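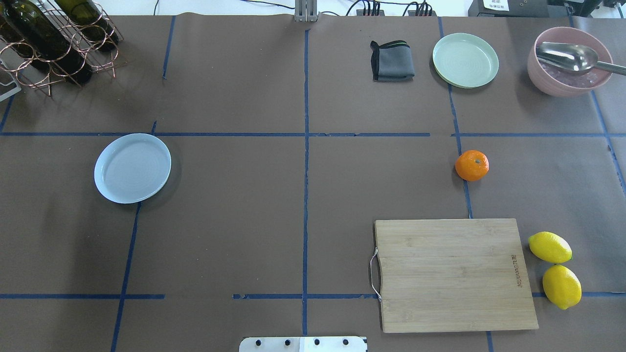 Kheri Bakilana asked on the tracker why the under-stairs readings are in the same file as the cellar readings, when the two kinds of space behave so differently in summer, and suggested splitting them before anyone built a model on the mixture. They have been kept together for this release, with a column to separate them. See Room types below.

Skernel: temperature and humidity in domestic bottle storage

Summary

Skernel is a set of readings from homes where wine, cider or bottled beer is kept for longer than a few weeks. It covers 36 homes. Each home contributed one storage space, logged for temperature and relative humidity, with a short text record of the space itself. There are no tasting notes, no prices and no data on the contents of any bottle.

The set was put together to answer a plain question: how steady is the temperature in the places where people without a purpose-built cellar keep their bottles? Most published advice gives a target temperature and says little about daily swing. Skernel was designed with swing in mind, and the mean values are a by-product.

Contents

readings.csv - all readings, one row per logger per interval
spaces.csv - one row per storage space
gaps.csv - start and end of every break in logging, with a cause code
notes.txt - free text from householders, lightly edited
CHANGES - release history
LICENCE - terms of use

All files are UTF-8 with Unix line endings. The separator in the CSV files is a comma. Text fields that contain a comma are enclosed in double quotation marks.

Fields in readings.csv

space_id: short code, matches spaces.csv
logger_id: code of the logger; a space may have had more than one over the period
t_local: local clock time at the start of the interval
t_utc: the same moment in UTC
temp_c: air temperature in degrees Celsius, one decimal place
rh: relative humidity as a whole per cent
flag: empty if the reading passed all checks, otherwise a letter code

Use t_utc for any calculation. The t_local column is there for people who want to look at time-of-day patterns, and it contains a repeated hour in October when the clocks go back. Sorting on t_local will put those rows in the wrong order.

Fields in spaces.csv

space_id: as above
room_type: cellar, under_stairs, cupboard, garage, spare_room or kitchen
floor: below_ground, ground or upper
outer_wall: yes or no
heated: yes, no or adjoining
height_cm: height of the logger above the floor
rack: wire, timber, box, shelf or none
volume_class: small, medium or large

The value adjoining in the heated column means that the space has no heating of its own but shares a wall with a room that does. A pipe passing through the space is recorded as heated = yes, even if it is lagged. This caused some argument. Two spaces would change class if lagged pipes were ignored, and both are named in notes.txt.

Logging

Readings were taken every 300 seconds. Two models of logger were used, the Ommont and the Prikeo. The Ommont has its sensor inside the case behind a slotted cover. The Prikeo has its sensor on a short lead, which was taped so that the tip hung free of any surface. The Ommont responds more slowly as a result, and short peaks (a door left open, a light left on) are flattened in its record.

We did not try to correct for this. Anyone comparing short-term swing between spaces should either restrict the comparison to one model or smooth the Prikeo series first. A centred moving mean over an hour brings the two close enough for most purposes.

Before being sent out, all loggers sat together overnight in a closed insulated box. Offsets from the group median were recorded and have already been subtracted from temp_c. Do not subtract them again. Humidity was not corrected in the same way, and the rh column should be treated as good for trends and poor for absolute values. Readings above the saturated end of the scale are flagged H.

Placement

Householders were asked to put the logger level with the middle of the stored bottles, within an arm's length of them and away from direct sun. They were not asked to tidy or rearrange the space. Where bottles were kept at several heights, the logger went with the largest group.

Loggers in wire racks hang in open air. Loggers in boxes do not, and the box series are noticeably smoother. The rack column should be included in any comparison. Leaving it out makes cardboard boxes look like a property of the room.

Flags

G: first reading after a gap
H: humidity above range
J: jump in temperature larger than the check limit between two adjacent readings
M: logger known to have been moved
B: battery below the level at which the maker guarantees accuracy

Flagged rows have been left in the file. Dropping every J row is not recommended. Many of them are real, particularly in garages, where opening the main door in winter moves the air temperature very quickly. M rows should be dropped.

Gaps

Any break longer than one interval is listed in gaps.csv. The cause codes are battery, memory, moved, lost and unknown. No values have been filled in. A break in readings.csv is a true absence of rows, so code that assumes an even step will fail without warning. Reindex first.

The most common cause was memory. The Prikeo stops when it is full and the Ommont overwrites its oldest readings, so a Prikeo gap falls at the end of a download period and an Ommont gap at the start.

Room types

The six room types were assigned by us from the householder's description, and only afterwards compared with the readings. They are uneven in number. Cupboards and under-stairs spaces make up most of the set, and true cellars are few.

On the point raised at the top of this file: a split by room type would leave some files with too little in them to be of use. Filter on room_type instead. The cellar and under-stairs series do diverge in warm weather, and a pooled mean for July or August describes neither.

Known problems

Two of the kitchen spaces are next to a refrigerator. The compressor cycle is visible in both.

One garage was converted to a workroom during the period. Its room_type was left as garage throughout, with a note.

The volume_class column was judged by eye from householders' measurements. The boundaries are set at 400 and 3000 litres, but several householders gave a length and width with no height, and for those the class is a guess.

Householders chose to take part. People who keep bottles somewhere they already suspect is too warm may have been more willing to put up a logger, and the set should not be used to estimate how warm storage is in homes generally.

Privacy

Locations are not given at any level below country. Space codes were assigned in random order. The free text was read through by hand and any mention of a street, neighbour or employer was removed. Long absences can sometimes be inferred from the readings, and for that reason calendar years have been shifted by a fixed amount that is not published. Season and time of day are unaffected.

Tools

The checks were run with Makokha, a small command-line script kept in its own repository. It is not needed to read the data. To repeat the flags from raw logger files, run it with the settings stored in its own defaults file; the limits for J differ between the two logger models and should not be merged.

Reporting errors

Open an issue with the space_id and the first affected t_utc. Please do not send corrected files, as we cannot easily tell what was altered. Requests for extra columns will be looked at when the next download is processed, and the outer_wall field is already due to be replaced by a compass direction.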